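Notebook, fan merchandise and celebrity photo work
October, started 8:40

Continuing from the page before, where I ended with the list of jackets still without a source. I write this one a bit longer so Loan can read it when she is back at her desk and does not need to ask me everything again.

What we want to know is simple to say. When a famous person is photographed in a team jacket or cap, does interest in that same item go up, and for how long? Everybody in entertainment writing says yes. I have read the sentence "sold out in hours" so many times this month that I started to mark it in the margin with a small cross. For almost none of the crosses could I find who measured it.

Material. The photo archive from Cuevas came in with 1,920 captions, in one text file, with very bad line breaks. After I removed the repeated ones I have 1,592. Most repeats are the same picture sold again with a new caption when the star got married, got divorced or had a new film. I kept always the oldest caption, because the later ones often add a story which the first photographer did not write. One example: a singer at an airport in a green satin jacket. In the first caption she is "leaving Terminal 2." In the third she is "showing her love for her home team." She may love the team, I don't know, but the photographer only saw her leaving.

Rule for the coding, please keep it: we write down what the caption says about the clothes and where the person was. We do not write down a feeling. If the caption says "proud fan," it goes to the column "claims" and stays there.

Columns now: caption number, year, place, item, team, claims, source of claims, my doubt. The last column is free text and I am afraid it became a diary. Loan, feel free to shorten.

10:15. Went through the Undico letters, the ones which the jacket company kept from its publicity office. They are nicer than I expected. The office sent free jackets to actors, and after that waited, and wrote polite letters to ask if the size was good. Only few actors answered. One answer is from an assistant, who says the jacket is "very warm, thank you" and asks for a second one for the driver. I copied it completely in the appendix because it made my morning.

What is useful in the letters: they give the month of sending. So for the jackets in this box we can put the sending and the first photograph in order. For three of them the photograph is older than the letter. So the actor had already a jacket, from a shop or a friend, and the company sent another one after it saw the picture. The magazine articles tell this story in the other direction, with the gift first. I checked the months two times and then once more after lunch, and it stays like this.
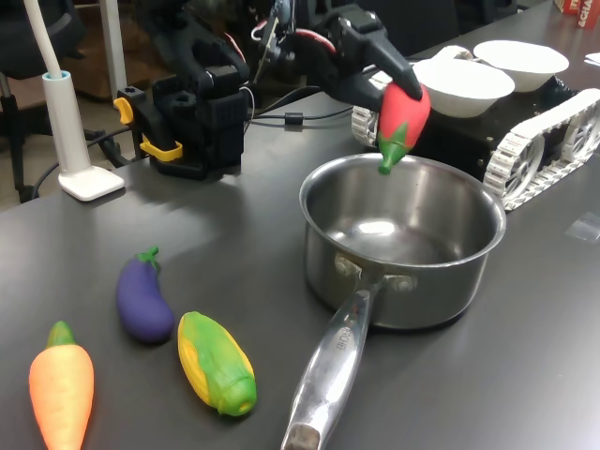 I would like to be careful with it. Three is a small number and the company could have sent earlier parcels without a letter. I wrote in the draft "in three cases the order is reversed" and nothing more. In the first version I had "the gift story is a myth" and I took it out again. It sounded good, but I can not defend it if somebody asks.

13:30. Auction listings. Sendier sent the old catalogs as scans and the text recognition is poor, it reads "Eagles" as "Bagels" on almost every second page. I corrected by hand in the pages we use and left the rest. There are 49 listings where a piece of team clothing is sold as "worn by" or "owned by" a celebrity. I sorted them by what proof the seller gives:

- photograph of the person in the item, with a visible mark or repair which can be compared
- photograph of the person in the same model
- letter from family, assistant or costume department
- only the word of the seller

The second group is the biggest and also the one I trust least. A jacket of the same model is only a jacket of the same model. Thousands were made. I do not understand why the estimate is almost as high as for the first group, but this is perhaps a question for someone who buys such things.

Note for myself: "worn by" and "worn on screen by" must be two codes. I mixed them until listing 20 or so, and have to go back. Done until the end of the first catalog, the second one is open.

15:50. Short call with the person at Bristton who keeps the old mail order figures. They have monthly sales by item for the years we need, but by item number and not by name. The list which connects number and name is on paper. She will look for it and could not promise. Without this list the sales figures are useless for us, so I asked her to send one month first and not everything.

I also asked about returns. In her opinion the winter months look better than they were, because many jackets came back in January. If it is possible we should use sales minus returns. I would have forgotten it completely, so good that I called and did not only write.

Things I was wrong about today:
The cap in caption 311 is not baseball, it is hockey. I looked at the name of the city and did not read the rest.
I gave two different actresses the same code, as they have the same surname. Corrected in the sheet, not yet in the printed version on the wall.
I said to Loan last week that the archive has no athletes in it. It has quite many, they are filed under "guests."

Open:
Loan Nghiêm to decide if we count athletes who wear the jacket of another sport. I would say yes, with an own code.
Second Sendier catalog, "worn by" codes.
Ask Cuevas if the captions missing between two of the folders were lost or never existed. The numbers jump there.
Find better word than "effect" for the title. It promises too much.
Return the Undico box, in the same order as it came. I took a picture of each folder before I opened it, they are on the shared drive under the box name.

17:20. Tried the first simple table, photographs per year against number of auction listings per year. It goes up nicely together and I was happy for ten minutes. Then I saw that both go up simply because there are more magazines and more catalogs in the later years. Table kept, with a warning in the first line. Tomorrow I try it again with share of captions, and start with the hockey ones as there are fewer.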